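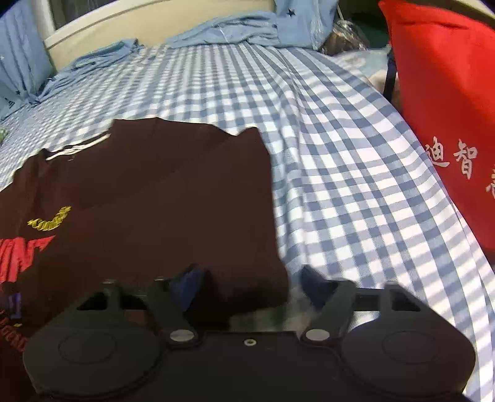
Wrist view from the shirt-folding subset: hand-held gripper and a brown T-shirt on a checked sheet.

Chambi Folding Set

Released 01/11/2023 by Sustwood

Summary
Chambi is a set of clothes-folding demonstrations recorded with a hand-held gripper. We collected it to test whether a policy trained only on wrist views can fold a shirt on a soft surface such as a bed.

Contents
362 demonstrations, of which 109 are T-shirts. The rest are towels and long-sleeved tops. Total length is over 8 hours. Each demonstration has one video, a gripper width track and a pose track.

Split
Homes in the test split do not appear in training. Sheets and bedding were left as we found them.

Results
The baseline (Putwood, 2 frames of history) does well on towels. On T-shirts it often grasps one layer when it should take both. Adding a second frame of history helped a little. Dark shirts remain the weakest group.

Known problems
Wide-angle distortion is not corrected in the videos. Pose tracking drifts when the gripper is close to the cloth. Clips with lost tracking are marked in the index file.

License
Research use only.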